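Rhea Galang @rheagalang
White tables and small black objects. Notes from redoing the bench area at Tindcombe. Thread.
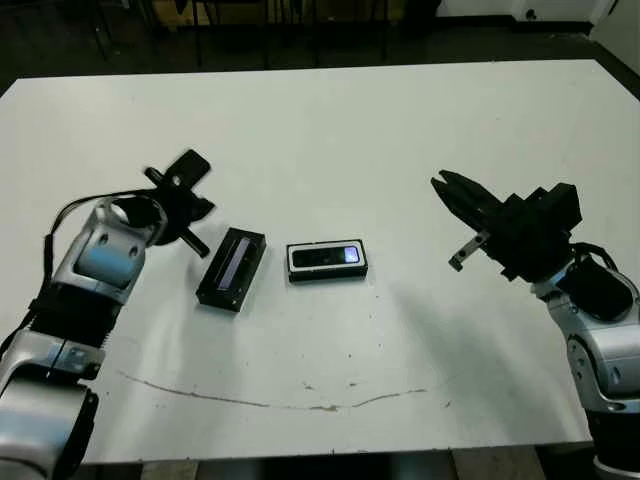 The old tabletop was dark gray. Small black items disappeared on it. Everyone blamed the lighting, so we bought lighting twice. The tabletop was the problem both times.

Rhea Galang @rheagalang
Replaced it with a plain white rectangular one. No printed grid, no mat, no logo. A black part on white has an edge you can find from across the room, and a shadow that tells you if it's sitting flat.

Rhea Galang @rheagalang
Shadow is underrated as a check. A flat part makes a thin, even line along one side. If the line gets wider toward one end, that end is up. Check for a crumb of tape under it before you reach for any tool.

Rhea Galang @rheagalang
Lighting next. I took readings with the Pralik meter lying face up on the tabletop.

Left end: 285 lux
Center: 300 lux
Right end: 282 lux

Low for an inspection bench. Fine for placing and picking up parts you already know.

Rhea Galang @rheagalang
Left to right is 18 lux between best and worst. I moved the lamps four times trying to improve on that and made it worse three times. They're back where Virgilio Estrella put them originally. He has been informed.

Rhea Galang @rheagalang
Glossy tops are a separate issue. A shiny black face will go purple or blue at one angle and dead black at another. Don't use the color of a glossy face to tell two parts apart. Use the outline.

Rhea Galang @rheagalang
Same goes for anything that lights up. A small lit window is easy to spot, and it pulls your eye off the rest of the part. When I judge alignment I look at the long side and ignore the light.

Rhea Galang @rheagalang
Spacing. Two small parts side by side want a gap you can get into without nudging the neighbor. We use 30 mm. I cut a strip of cardboard to that width and keep it in the drawer. It gets used daily and looks terrible.

Rhea Galang @rheagalang
Orientation. If a part has to be square to the table, the far edge is the reference. It's the longest straight line you have. The near edge is under your sleeves.

Rhea Galang @rheagalang
If it doesn't have to be square, leave it crooked. We lost a lot of May to straightening things that were about to be picked up again.

Rhea Galang @rheagalang
Cleaning. Damp microfiber, then a dry one. Skip the sprays with polish in them. We tried Loltetti surface cleaner for a week and light parts started sliding when the table was bumped. Two wipes with plain water and it went back to normal.

Rhea Galang @rheagalang
White shows everything: pencil, rubber scuffs, coffee rings. I count that as a feature. The gray one had the same dirt on it for years and we put parts down in it.

Rhea Galang @rheagalang
Rubber scuffs come off with a melamine sponge, used lightly. It is an abrasive. Mark Anthony Padilla found out how abrasive, and there is now a matte patch near the left end where he was thorough.

Rhea Galang @rheagalang
Marking positions: I don't recommend permanent marker or colored tape on the working area. Tape edges lift, and a lifted edge will hold one corner of a small part up. See shadow, earlier in thread.

Rhea Galang @rheagalang
If you need a repeatable position, put a pencil tick on the far edge and measure in from it. Pencil wipes off when the layout changes. The layout will change.

Rhea Galang @rheagalang
Clear surface rule: whatever isn't part of the current job goes on the shelf. Screws, caps, mugs, the meter. Consolacion Mercado asked if the tape measure is exempt. It is not.

Rhea Galang @rheagalang
Got asked by DM what the tabletop cost. Less than either set of lamps. I don't have the invoice here and won't guess.

Rhea Galang @rheagalang
Also asked if off-white or light gray would do. Probably. Eusebio Salazar runs a light gray one over at Yap and has no complaints, but he works with brass, and brass shows up on nearly anything.

Rhea Galang @rheagalang
For black parts I'd still go white and matte. Check a sample under your own lamps first, with the part on it. Look at it standing and sitting. Ours had a bright spot from the chair that I couldn't see on my feet.

Rhea Galang @rheagalang
Next job is the shelf, now holding everything that used to be on the table.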